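Visit report: Derum demonstration collection site, Jellolby

Prepared for the handling group at Pindinar after a one-day visit in May. Present for Derum were Nabila Salem (collection lead), Noel Tiongson (station maintenance) and Lovely Estrella (data review). Ariel Manalastas and I attended for Pindinar.

1. Purpose

We have been considering whether to buy in demonstration data for two-arm handling of light, flexible items or to record it ourselves. Derum records on its own stations and supplies the episodes with labels. The visit was to see the recording work, look at how episodes are accepted or thrown out, and settle some questions on file format that had dragged on by email.

2. Site

The building is a single-storey unit on the Jellolby estate, shared with a joinery supplier. Parking is poor after 9 am. The collection floor is one open room with the stations along the long wall and the review desks at the far end behind a glass partition. Heating had been turned off for the season and the room was cool, though Tiongson said temperature makes no difference to the arms within the normal range. Lighting is by fixed ceiling panels, and the blinds are kept closed during recording.

3. Recording procedure

Each station has a pair of arms facing one another across a white table, with an operator at a separate control position. The operator drives both arms directly through a matching pair of hand-held leaders. Joint positions, gripper opening and video are written to the same episode file with a common clock. There is no scripted motion at any point.

An episode starts from a rest pose. The operator is given a one-line instruction on a screen, carries it out, returns to rest and presses a foot pedal. A second pedal marks the episode as spoiled. Salem was firm that operators should use the spoiled pedal freely, and its use is not counted against them. Spoiled episodes are kept in a separate store. Some customers ask for them, mainly for training a success classifier.

Operators work in blocks of 25 episodes and then change task or take a break. Derum tried longer blocks last year and found that the movements became faster and more uniform towards the end, with less correction in them. For our purposes the corrections are worth having.

4. Task set observed

The task family running during our visit was artificial flowers: picking up loose stems, bringing a bloom and foliage together, and passing an item from one gripper to the other. Salem's group chose the material for its awkwardness. Fabric petals deform under the finger, thin stems roll, and the head of a flower hides much of what the gripper is doing from any single viewpoint.
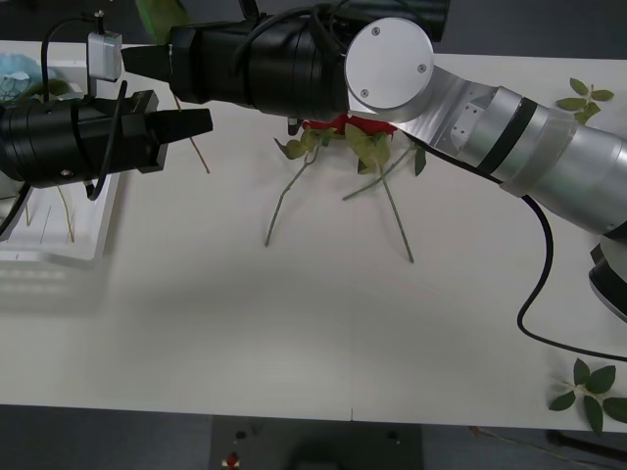 Two-arm work of this kind brings the wrists close together, and most of the operator training is about that. New operators tend to bring both arms in at the same height. They are taught to let one arm pass over and the other come in low, and to decide which before leaving the rest pose. Estrella showed us replays from a trainee's first block and from the same trainee a fortnight later. The later episodes had fewer pauses in the approach. The grasp itself took much the same time in both.

The layout of the table is changed between episodes by hand. A printed card gives loose regions for each item and the operator places things within them as they like. Manalastas asked whether random positions projected on to the table would give better coverage. Tiongson replied that they had built such a system and taken it out again, as operators spent longer matching the projection than doing the task. Coverage is now checked afterwards from the video, and thin regions are added to the next day's cards.

5. Review and labelling

Every episode is watched once at double speed by a reviewer who did not record it. The reviewer confirms the outcome, marks the time of each grasp and release, and corrects the instruction text where the operator did something slightly different. Episodes in which the wrong stem was picked up are relabelled where possible.

Acceptance on the flower tasks currently stands at 80 per cent. The commonest causes of rejection are a dropped item outside the reach of both arms, and contact between the wrists hard enough to trip the torque limit. Contact below the limit is allowed through with a flag. We should decide whether we want flagged episodes included, and say so in the order.

We sat with Estrella for part of the afternoon and reviewed a short run ourselves. Marking the release time was harder than expected. With light items the gripper opens well before the item leaves the finger, and Manalastas and I differed on several. Derum's written rule is to mark first opening. This does not match our own convention, and older Pindinar data would need adjusting before the sets are mixed.

6. Equipment notes

Cable routing is the main maintenance burden. External cables on the wrists limit rotation, and Tiongson replaces them on a fixed schedule without waiting for a fault. Fingertips are swapped when the taper becomes rounded. Camera calibration is checked each morning against a printed board and the result is stored with that day's episodes.

7. Outstanding points

File format: agreed in principle. Salem to send a sample with the new gripper field.

Release time convention: Manalastas to draft a conversion note.

Flagged contact episodes: for discussion with Nestor Salazar before the order is placed.

Trial quantity and price: not discussed on site.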